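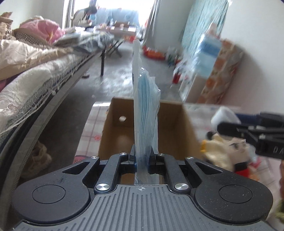
Packet of face masks held edge-on between the fingers, open carton behind it.

Subject: Re: [cevlow-users] Thin film packets and grip width
List: cevlow-users
Date: April 2026

An earlier message in this thread asked:

> We are recording packing demos with the hand-held grippers at
> Rusdale. Our policy closes too far on film packets and folds them
> before they get to the carton. Is this a labeling problem or do we
> need to record differently?

Mostly the second, in our experience at Usia. With a soft stack inside clear film, the person holding the tool feels when the grip is good and stops squeezing. The width log only shows a number that settles, and the policy learns the number, not the contact.

What we changed:

- Pause at full grip for about 2 seconds before lifting.
- Hold the packet upright and edge-on, so the cameras get the same view of the top strip each time.
- Zero the width before every batch of 6 episodes. Ours had drifted by 3 mm.

We threw out 34 older episodes and did not miss them. Remote control on the Leinonen arm gave us worse data for this task - the lag makes people over-close.

Has anyone tried logging motor current next to width? I would like to compare before we start the June recordings.

Usia packing group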